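Linden 10K – new course, thoughts?

Started by hillrepeats_44
Friday, January 23, 2026

Evening all. I see the entry page for the Linden 10K has gone up for June and they've changed the course again, so no more out-and-back along the canal. It now goes up Dirico Lane in the second kilometre, loops the reservoir and comes back down past the Van Dusen works to the showground. I've done this race more times than I care to admit and I'll be sorry to lose the canal stretch – it was flat, it was shady, and you got to see the leaders coming back the other way, which always gave me a lift even when my own legs had gone. Has anyone run the new loop yet?

plodalong
I jogged it on Sunday with my sister and we both thought it was lovely! The climb is a proper one, mind you, and it comes before you've settled down, but after that you've got the whole reservoir to get your breath back. The canal path was a squeeze last year with 2,367 finishers trying to pass each other in both directions. I got an elbow in the ribs at the turn and dropped my gels in the water.

Marrow_Mile
Sorry, can't agree. People travel to Linden for a fast time. I ran 44 minutes dead there last summer and I won't get near that with a hill in it. There are plenty of hilly races in the county already, and if crowding was the trouble they could have set us off in waves.

hillrepeats_44
Waves would have been my choice too, I must say. Does anyone know if Nireo are still doing the chip timing? Last year my result took 3 days to appear and then had me down in the wrong age group, bless them.

plodalong
Yes, it's Nireo again according to the entry form. They do have mats at the start as well as the finish this time, so you won't lose half a minute shuffling up to the line. Marrow, come and try the loop with us before you write it off. We go at an easy pace and there's cake after.

Marrow_Mile
I'll come for the cake. Still think it's a mistake.

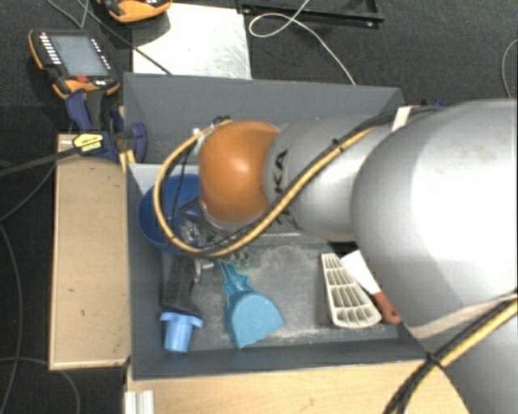
tidy_laces
Does anybody know if the water station is before or after Dirico Lane? The course notes only say there's one at 4 kilometres, and I'd much prefer a drink before that climb than halfway round the reservoir.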